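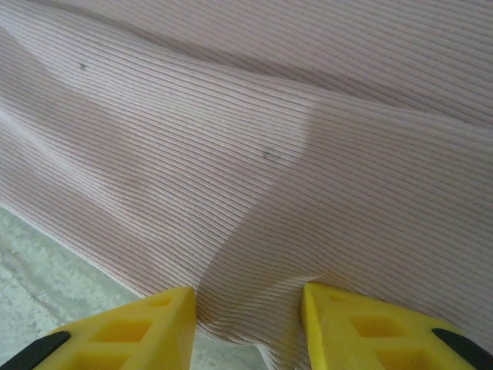

Fig. 8. Pink ribbed fabric, folded, with the ribs running on the diagonal.

Section 8. Washing and Folding Ribbed Covers

This section applies to all Dreltico covers in ribbed fabric, including the Camia throw and the Ferrand daybed cover. For smooth-weave covers, see Section 7.

Ribbed fabric stretches more across the ribs than along them. Most covers that come back to us out of shape were hung or folded while pulled sideways. Handle the cover along the ribs wherever you can.

Before washing

1. Take the cover off and shake it outdoors.
2. Close all zippers and fasten the ties in a loose bow.
3. Check the grooves between the ribs for crumbs and pet hair. Use a soft brush and work in the direction of the ribs. Do not use a lint roller with strong adhesive – it lifts the surface.
4. Turn the cover inside out.

Washing

1. Wash the cover alone or with items of a similar color. Pale shades pick up dye from dark laundry.
2. Set the machine to a gentle cycle at 30 °C (cold or cool on most American machines).
3. Use a liquid detergent. Powder can settle in the grooves and leave white lines.
4. Set the spin speed to 400 rpm. If your machine does not show spin speeds, choose the lowest one.
5. Remove the cover as soon as the cycle ends.

CAUTION: Do not use bleach or fabric softener. Do not wring the cover by hand.

Drying

1. Lay the cover flat on a rack or a clean sheet. Do not hang it by one edge.
2. Smooth it with your palms, working along the ribs from the center out.
3. Turn it over when the top side feels dry.

Note: The large Ferrand cover weighs 590 g dry and a good deal more when wet. Support it from underneath with both arms when you move it from the machine to the rack.

The tumble dryer may be used on the air-only setting. Heat will shrink the ribs unevenly, and this cannot be corrected by washing again.

Folding and storage

1. Lay the cover face up on a bed or large table.
2. Find the direction of the ribs. They will curve wherever the cloth is bunched underneath. Lift the nearest edge and let it fall back until the ribs lie straight.
3. Fold the cover in half along the ribs, then in half again the same way.
4. Fold the resulting strip loosely in thirds. Do not press the folds.
5. Store the cover in the cotton bag from the box. Keep heavy items off the top.

If the cover will be put away for a whole season, open it once and refold it in a different place. Sharp creases across the ribs can take several weeks to drop out.

Creases and flattened ribs

Hold a steamer 8 inches from the cloth and pass it slowly along the ribs, then brush lightly while the fabric is still warm. Let it cool before you put it back on the furniture. Never set an iron directly on the ribbed side. If you have no steamer, leave the cover spread out in the bathroom during a hot shower and brush it afterward.

Pulled loops

Do not cut a pulled loop. Ease it through to the back with a blunt needle and stretch the cloth gently along the rib. Matching yarn for repairs can be ordered from the Burndale parts desk. Give the color code printed on the care label.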